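Nisteck opens part-handling data room at its Higuchi Street plant

321 shares
18 comments

Nisteck, which makes small gearboxes for conveyor lines, has started recording its own training examples for a robot that will sort and place metal parts. The company set up a recording room at its Higuchi Street plant over the summer and told employees on 15 September 2022 that the work would continue through the fall.

The room has produced 1,725 recorded examples so far. Each one covers a single short task, such as picking a gear up from a cloth and putting it down in a different spot. An operator guides the robot through the motion by hand controls while the cameras and the arm's own position readings are saved together. The recordings are then used to train a control program that is supposed to do the same job without an operator.

Nisteck is working with Drurkix, a software company that supplies the training program and checks the recordings. Drurkix does not provide the operators. Those are Nisteck employees, most of them from the assembly and inspection departments, who take shifts in the room between their regular duties.

Ayane Ichikawa, who runs the project for Nisteck, said the company looked first at buying a finished sorting system and decided against it. The systems it tried were good with boxes and bags. They were much less reliable with small metal parts that shine under the lights.

"We have a lot of parts that are smaller than a coin and look different every time you turn them," Ichikawa said. "The vendors would ask us to send them samples, and then they would come back and ask if we could make the parts a different color. We can't do that. The customer wants steel." 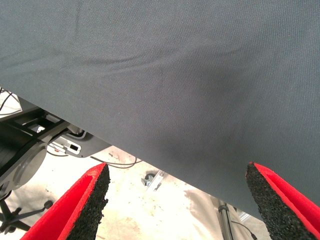

Much of the effort in the first weeks went into the work surface. Operators tried a bare tabletop, a rubber mat and a white plastic tray before the project settled on cloth. On the hard surfaces, round parts rolled away when a fingertip touched them, and the white tray threw back so much light that the part edges were hard to pick out in the recordings. The woven dark gray fabric now in use has a dull finish, and a part set down on it tends to stay put. It does not have to be pulled tight. Ichikawa said the training set should include cloth with shallow creases and sags in it, as the bins on the line are lined with a similar material and those liners are never flat either. Operators are told to shift the fabric a little between groups of recordings and to leave whatever folds result.

The robot's fingers have also been changed. The first set had smooth faces, and thin parts slid out of them during lifting. The current set has rough pads that hold a part with less force. Pads are checked at the start of each shift and replaced when the surface wears down. Drurkix asks that the replacement be noted in the log, so that recordings made with old pads can be compared with recordings made with new ones.

A typical shift lasts two hours. The operator gets a printed list of parts and starting positions, sets the first part down, makes the recording, and then moves to the next line. Some lines on the list call for the part to be placed near the middle of the work area. Others put it close to one finger, so that the robot has to move sideways before it can close. A few call for the operator to miss on purpose and then correct the grasp.

The missed grasps were a request from Drurkix. In early tests the program did well as long as everything lined up on the first try. If the part moved, the arm would close on nothing and carry on to the drop point as though it had the part. Recordings that show a miss followed by a second attempt are meant to fix that. They make up 680 of the examples collected to date.

Not every recording is kept. After each shift, a reviewer plays back the files and removes those in which a camera dropped out, the operator stopped partway through, or the part left the work area. Clumsy recordings are kept if the job got done. Ichikawa said there was some disagreement over this at the start, with several operators wanting to delete any attempt that did not look smooth.

"People who have worked in inspection are careful, and they don't like leaving a messy one in there," she said. "I had to tell them it's fine. If you went the long way around and the gear ended up where it was supposed to, save it and go on to the next."

Operators have needed different amounts of practice. New ones spend their first shift on large blocks, and those recordings are thrown away. They move to gears on the second shift and to washers and clips after that. The clips are considered the hardest part on the list, as they have to be picked up by one edge and can spring out of the fingers. 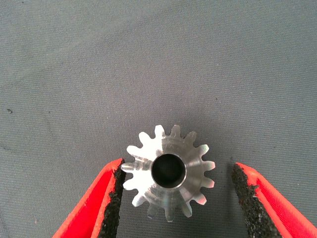

The parts list has grown since the project began. It started with spur gears from the company's own Beltis line of compact gearboxes, which were chosen because the plant always has them on hand. Shafts, spacers and retaining clips were added in August. There are now 18 kinds of parts on the list. Rejects from the inspection department are used where possible, provided the defect is too small to affect how the part is gripped.

Lighting is varied on a schedule. For most shifts the lights stay where they are, but one shift a week is set aside for recordings with the lights moved or turned down. Bright reflections on metal were the main cause of failed grasps in the first round of tests, and the project wants examples that have strong glare as well as examples that have very little. The overhead lights on the production floor cannot be changed for the robot's benefit, so the program will have to cope with them.

The first trained version of the program was tested in August on gears only. Nisteck did not give a success rate for that test. Ichikawa described the results as good enough to go on with and said the arm was slower than a person doing the same task. It also tended to hesitate above parts that lay close together. Touching parts have since been added to the list as a separate group, and operators record the arm pushing them apart before it picks one up.

The next test is planned for October. It will use parts taken straight from a bin on the line, including some sizes that do not appear in the recordings. Drurkix will run the test at the plant, and the arm will be stopped by hand if it closes on anything outside the marked area. If the results hold up, one robot will be placed at the end of the Beltis gearbox line to load inspection trays during the second shift.

That job is now done by line workers who rotate through it in half-hour turns. Nisteck said no positions would be cut as a result of the trial. The workers who now load trays would spend the time on assembly, where the company has had trouble filling openings on the second shift. The company has not said what would happen if robots were later added to other lines.

Some employees have asked whether the recordings could be used to measure how fast they work. According to a notice posted outside the recording room, the files are labeled by part and shift and do not carry operator names. The cameras are aimed at the work area. The notice also says that taking shifts in the room is voluntary and that the hours are paid at the employee's normal rate.

Nisteck owns the recordings under its agreement with Drurkix. The software company may use them to improve its training program but may not pass them to other customers. Ichikawa said that point took longer to settle than the price did, as some of the parts are made to customer drawings and the company had to ask those customers first. Two said no, and their parts were left off the list.

Recording will go on after the October test whatever the outcome. The plan is to add threaded parts next, starting with short screws and standoffs. Those will need a new section in the operator's guide, which Ichikawa said was still being written. Employees who want to sign up for shifts can do so at the inspection desk.

321 shares
18 comments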